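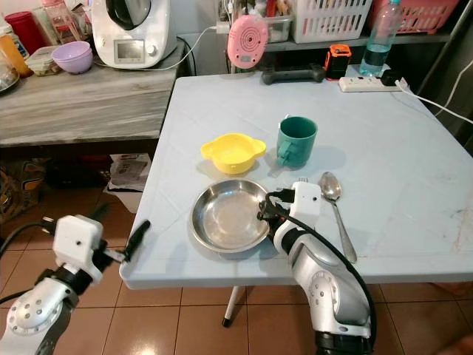

Thank you for the answers about the children's corner. I write to the whole list, so that everybody in the Heywood kitchen group can read the same thing. My question was which plates and bowls we should keep for the small ones when we move to the new room in February, and I have now tried to think it through from the beginning. For one child I would like a steel plate with the wide rolled rim, a small bowl, a mug with a handle, one spoon and one fork. The light blue table can stay in use for this, the square one, although it has some reddish stains near one edge and faint scuffs on the top. I have a soft spot for the yellow bowl with the two flat tabs, and I would be happy if we could have more of the same kind.

On October 12, 2020 Valentina Cabral wrote:

> I agree with steel for the plates. We had the ceramic ones
> at Pliltside and in one winter we lost 37 of them. With steel
> you get a dent and you continue to eat.
>
> But please think about the bowls. Plastic is light and a child
> pushes it away without wanting to. Also it keeps the color of
> tomato sauce for the rest of its life. Could we not take steel
> bowls also? Drasska has a set, and the shop in Cevton gives a
> better price if we order for the whole group.
>
> And where do you want to put the mugs? Left or right?

Valentina, you are right about the tomato sauce. I have a white bowl at home which is now orange and will stay orange. Still, I would keep plastic for the bowls, for two reasons. The first is the hot soup. A thin steel bowl becomes too hot to hold, and the small ones always want to hold it. The tabs on the yellow bowl give them a place for the fingers. The second reason is the noise. With steel plates and steel bowls together, lunch will sound like a workshop.

About the pushing away: I asked my sister, who works with this age, and she puts a damp cloth under the bowl. It costs nothing and we can wash it with the towels.

For the mugs I do not have a strong opinion. I used to set them always to the right, but we have several left-handed children and they reach across the plate. Maybe we can put the mug behind the plate, in the middle, and let each child turn the handle as he or she likes. The spoon I would leave at the right of the plate, with the fork next to it. If a child changes this, we do not correct it.

Now the money. The order for the whole group, 164 pieces, comes to 1224 with the steel bowls, and to 1000 if we stay with plastic. These are the prices I received by telephone, so please do not take them as final. I would prefer to use the difference for a second drying rack, as the present one is full after the first load.

One small thing about the table. Does somebody know a good cleaner for the stains? I would try baking soda with a little water first and leave it for an hour. I do not want to use a scouring pad, it will only make more scuffs.

Please write to me if you want steel bowls in spite of everything. I will wait with the order until I have heard from Valentina and from those who do the washing up.

With kind regards to all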